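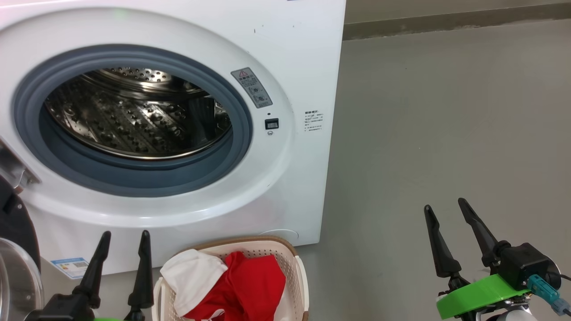
第4章 首次使用前的准备与日常维护

4.1 适用范围

本章适用于 Lokside 系列前开门式洗衣机的家用安装型号。嵌入式橱柜安装请同时参阅附册《Viklund 柜体安装说明》。商用场所的投币型号不适用本章,其排水与计费模块的设置方法见 Tedar 服务手册。

执行本章操作前,应已完成第3章所述的开箱、就位和外观检查。如机体外壳有变形或电源线绝缘层破损,不得通电,应联系经销商更换。

4.2 拆除运输螺栓

注意:未拆除运输螺栓即运行脱水程序,会损坏悬挂系统。此类损坏不在保修范围内。

1. 确认电源插头已拔下,进水阀处于关闭状态。
2. 用随机附带的扳手逆时针旋松机体背面的全部运输螺栓。
3. 握住螺栓头部,连同橡胶套管和隔套一并水平抽出。如套管卡在孔内,轻推外桶使其略微移位后再抽。
4. 将附件袋中的塑料盖压入各螺栓孔,直至听到卡入声。
5. 将螺栓、套管和隔套装回附件袋保存。日后搬运机器时须重新装上。

说明:安装位置变更但不出房间时,可不装回螺栓,但搬移过程中机体倾斜不得过大,且不得以机门或控制面板作为受力点。

4.3 调平

1. 将水平仪置于顶盖前沿,先调左右方向,再调前后方向。
2. 旋转底脚调整高度。顺时针旋入时机体降低,逆时针旋出时机体升高。
3. 对角按压顶盖。如有晃动,继续调整悬空一侧的底脚。
4. 调平后,用扳手将各底脚的锁紧螺母向机体底板方向拧紧。

注意:不得在底脚下垫木片、纸板或折叠的布料。地面铺有地毯时,应将机器移至硬质地面。木地板振动明显的,可选用 Brutalora 防振垫,铺设后须重新调平。

4.4 连接进水管

1. 打开进水龙头,放水至水色清澈后关闭,排出管路中的杂质。
2. 检查进水管两端密封圈是否在位。密封圈缺失、开裂或变硬时应更换。
3. 将直头一端接至龙头,弯头一端接至机体背面的进水口。仅用手拧紧,再用钳子补紧四分之一圈。
4. 缓慢打开龙头,观察两端接头。有渗漏时关闭龙头,拆下重新对正螺纹。

说明:冷热双进水型号的热水接口带红色标记。家中无热水管路时,应将热水接口用随附堵帽封闭,并在设置菜单中选择“仅冷水”。未作此项设置时,部分程序会因进水超时而中断,并显示代码 E3。

注意:不得使用旧机拆下的进水管。

4.5 连接排水管

1. 将排水管从背面固定夹中取出,检查有无折弯。
2. 排入立管时,管口高度应为 30 至 100 厘米。低于下限会产生虹吸,机器边进水边排水;高于上限则排水泵负荷过大。
3. 将管端插入立管,用扎带固定。管端与立管之间应保留空气间隙,不得用胶带或密封胶封死。
4. 排入水槽时,用弯管支架挂在槽沿,并确认水槽塞已取下。

说明:需要加长排水管时,应使用同内径的管件和专用接头。加长段不得高于原有管路的最高点。

4.6 电气连接

1. 确认插座电压与铭牌标注一致,且接地可靠。
2. 将插头完全插入插座。机器就位后,插头应仍可方便拔下。
3. 按下电源键,显示屏应在数秒内点亮。未点亮时,检查插座和配电箱断路器。

警告:不得使用接线板、延长线或定时插座。不得用湿手插拔插头。电源线损坏时,必须由授权服务人员更换。

4.7 首次空载运行

首次洗涤衣物前应空载运行一次,以清除出厂检测时残留的水和润滑剂。

1. 检查内筒,取出所有附件、说明书和包装物。
2. 关闭机门,用力推至锁扣卡入。
3. 在洗涤剂盒的主洗格内加入半份洗衣粉。不加柔顺剂。
4. 选择“棉织物 60 ℃”程序,不附加任何选项。
5. 按启动键。程序总时长为 105 分钟,显示屏上的剩余时间会随进水速度自动修正。
6. 运行期间检查进水接头、排水管端和机体底部有无漏水。
7. 程序结束后等待门锁解除,打开机门,使内筒自然通风。

说明:进入脱水阶段后,如机体位移或发出连续撞击声,应立即按暂停键,待内筒停转后重复 4.3 的操作,并确认 4.2 中的螺栓已全部拆除。

4.8 门封的清洁

门封褶皱处容易积存毛絮、头发和洗涤剂残渣。每周洗涤次数较多时,应相应增加清洁频次。

1. 断开电源,用手轻轻翻开门封下部内褶。
2. 取出褶内的硬币、发夹等异物。
3. 用软布蘸稀释的中性洗涤剂擦拭,再用清水布擦净。
4. 用干布吸去积水,将门封恢复原位,确认边缘无扭转。

注意:不得使用未稀释的漂白剂、溶剂或硬毛刷。不得用尖锐工具剔除污物。门封出现裂口时应停止使用,并订购备件更换。

4.9 排水泵过滤器的清洁

1. 关机并拔下插头。刚运行过高温程序的,应等待水温降低。
2. 打开右下角的维护盖,在下方放置浅盘。
3. 拉出应急排水软管,拔下堵头,分次放水。
4. 水流停止后装回堵头,逆时针旋出过滤器。
5. 清除异物,用流水冲洗,并检查泵腔内的叶轮能否转动。
6. 装回过滤器,旋紧至把手呈竖直位置,关闭维护盖。

说明:显示代码 E7 时,首先执行本节操作。清洁后代码仍出现的,检查 4.5 所述的排水管高度和弯折情况。

4.10 筒清洁程序

机器每完成 30 次洗涤后,筒清洁指示灯点亮。该指示灯不影响其他程序使用,执行筒清洁后自动熄灭。

1. 取出全部衣物。
2. 将专用清洁剂倒入主洗格,用量以清洁剂包装标注为准。
3. 选择“筒清洁”,按启动键。
4. 结束后擦干门玻璃和门封,机门保持微开。

注意:家中有幼儿或宠物时,机门不得在无人看管的情况下敞开。关闭机门前应检查内筒。

4.11 低温环境与长期停用

安装在阳台或无采暖房间的机器,在二月等低温时段应于每次使用后排空残水。

1. 关闭进水龙头,拆下进水管,将管内余水倒入桶中。
2. 选择单独脱水程序,运行 3 分钟后关机。
3. 按 4.9 第1步至第4步放出泵内残水,随后装回过滤器。
4. 拔下插头,将电源线盘绕后挂在背面挂钩上。

说明:已冻结的机器不得通电。应先提高室温,待管路完全解冻后接回水管,再执行一次空载漂洗。不得向机体或龙头浇沸水。

4.12 记录与报修

报修时应提供铭牌上的型号、序列号以及显示屏上的错误代码。铭牌位于机门内侧下方。拆装过运输螺栓或更换过进水管的,一并说明。

本章编写:Osamu Aoki
技术审核:Sayaka Maruyama
下接第5章 程序选择与洗涤剂用量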